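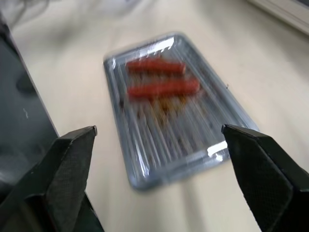 Heike Ruppert replied at 9:10 that brown marks on a ridged tray are normal and will stop once the surface has been "properly seasoned by use."

I have had this tray in use since March. If it isn't seasoned by now I'd like to know how many more sausages it needs.

Ticket 840
Product: Groduvar ridged grill tray
Submitted by: Luludari snack counter
Subject: Sauce and sausage skin sticking between the ridges
Status: Open (reopened twice)

Original report

We put sausages on sticks and finish them with sauce. The tray is sold as easy release. The sauce goes down between the ridges and bakes on, and bits of skin stay behind when a sausage is lifted. By the end of lunch there is a crust in the middle that a sponge won't touch. I've been told it is my heat, my sauce, my sponge and my sausages, in that order. I'm willing to test all of them, one at a time, and write down what happens. What I'm not willing to do is buy the cleaner again on somebody's hunch.

Reply from Groduvar support, 11:25

Thank you for the details. Please try the following and report back:
Warm the tray for longer before the first sausage goes on.
Apply sauce after cooking.
Soak with Utia degreaser, then rinse.
If the trouble continues, please tell us the brand of sausage.

Log

Entry 1, heat. Left the tray to warm for the time in the booklet, then half as long again. Plain sausages, no sauce, no sticks. They came off a little easier. There was still a brown line on the ridges wherever one had been lying, and it wiped off with a damp cloth while the tray was warm. Once it had cooled it needed scraping. So heat is part of it, maybe. The booklet says nothing about wiping while warm, and I'd have thought that was worth a line.

Entry 2, sauce. Sauced the sausages in a bowl after cooking and put them back on the tray just to wait for customers. It stuck anyway. Less of it, but in the same place, in the middle, where everything runs together. Support's answer was that finished food shouldn't go back on the tray. Then where does it go? The leaflet it came with calls it a "cook and serve" tray.

Entry 3, the soak. Utia at the strength on the label, 40 minutes. Loosened the fresh sauce and did nothing for the older black specks. Did it again for 120 minutes with the same result, except that my hands smelled of it until evening. I've asked twice whether the longer soak is safe for the surface and have had no answer to that one.

Entry 4, brand. We use Tang sausages. I bought a pack of the supermarket's own and ran the same test, same warm-up, no sauce. No difference I could see. I don't believe the brand has anything to do with it and would like that question dropped.

Entry 5, cuts and sticks. My own idea, for what it's worth. A sausage that is cut leaks more than a whole one, and we cut some of ours short to go on the wooden sticks.

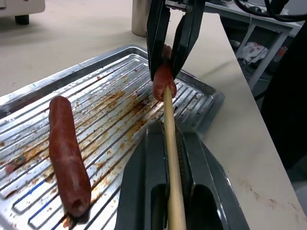
I ran whole ones on one half of the tray and cut pieces on the other, and the side with the pieces was worse. The juice comes out at the open end, goes straight into the groove and burns there. Putting the stick in first and cutting later helped a bit. So did keeping the pieces across the ridges, so the cut end isn't pointing down a groove. I'm not claiming this is proven. It's one lunch, and I was also the person hoping it would work.

Reply from Groduvar support, 2:40

Great news that you've found a solution! We will mark the ticket as resolved.

Reply from Luludari, 2:55

Please don't. Less mess is not easy release. The whole sausages stick too, only not as badly, and I'd have to give up half of what we sell to keep your tray clean. Questions still waiting for an answer:

Is there a coating on the ridges or not? The leaflet says one thing and the booklet avoids the word.
Can I use a nylon brush along the grooves? A sponge only rides over the top of them.
Is a two-hour soak in Utia all right?
What was the tray tested with? The leaflet says 100 uses without sticking. If that was done with toast I'd like to be told.

Reply from Heike Ruppert, 4:30

Nylon brush is fine, along the ridges only, no wire. Please keep soaks under an hour until I hear from the product side. I don't know what the test food was and I've asked. Reopening the ticket and taking out the question about brand.

Luludari, 4:45

Thank you, that's the first reply I could use. Brush tried with the tray still warm, before the soak. Most of the sauce came out. The black specks near the middle are where they were. I'll do the same tomorrow with the cut pieces kept to one end and add it as entry 6. Leave it open until the coating question is answered, please.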